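Wood floor finish stays tacky near the baseboards after recoating
Posted in Floors and Finishes

Godelieve Dijkstra
Sun 29 November

I recoated a prefinished-looking oak floor in a back room with Linari satin, the water-based one. The old finish was dull but not worn through. I abraded it with a maroon pad, vacuumed, wiped it with a damp cloth and put on two coats with a short-nap roller, with a night between them. The middle of the room cured normally. A strip along the two outside walls is still soft after 7 days. I can mark it with a thumbnail, and a sock drags on it.

Room temperature is normal during the day, and the heat is turned down at night. The can was new. I cut in the edges with a brush and rolled the field right afterward. The previous owner left a half-used bottle of Prundine floor polish under the sink, if that matters.

Do I wait longer, or does this have to come off? I would like to avoid sanding the whole room.

Pirmin Hämmerli

The polish matters. Many acrylic polishes leave a film that a pad only smears, and it builds up along the walls where there is no foot traffic to wear it down. New finish over that film can stay soft for a long time.

Test before you strip anything. Pick a spot that was never recoated, for instance inside a closet or under a radiator cover. Put a teaspoon of household ammonia diluted with water on it, wait ten minutes and wipe with a white rag. If the spot turns cloudy or the rag picks up a gummy residue, there is polish on the floor. Open the window, and keep bleach out of the room.

The second suspect is film thickness. A brush loaded for cutting in lays down more than a roller does, and if you lapped the roller over the wet edge you may have doubled it. Thick water-based finish skins over and traps water and solvent underneath. Cold boards along an outside wall slow it further.

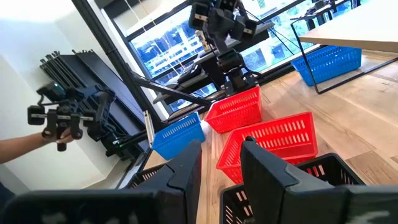
To separate the two causes, scrape a small piece with a plastic putty knife. If the new coat peels away as a sheet and the old finish under it is clean and hard, you have an adhesion problem, most likely contamination. If it balls up and smears through its whole depth, it is undercured, and heat and moving air may still fix it. Run a fan across the floor, leave the heat up overnight and check again in 3 days.

If it peels, take off the soft strip only. Scrape with the grain, clean the old finish with the polish remover made for that product, rinse twice, let it dry for a full day and abrade by hand with 220 grit. Recoat the strip, then put one thin coat over the whole room so the sheen matches.

Trinity Benavides

Had the same thing in a hallway. Waited a month and it got hard. Might just be the cold.

Anderson Marinho

Agree with Pirmin on testing first. One addition: check the surface temperature of the boards near the wall, not the air. A cheap infrared thermometer is good enough. Compare the reading with the minimum on the can – it applies overnight as well as while you are rolling.

Also ask whether anyone used an oil soap on the floor. The ammonia test can miss it. Mineral spirits on a white rag will sometimes pull up a yellowish smear, but a clean rag does not prove much either way.

Godelieve Dijkstra

The closet spot went cloudy and the rag came up gummy, so it is polish. The scraped piece peeled in a sheet. I will do the strip first and the full coat after that.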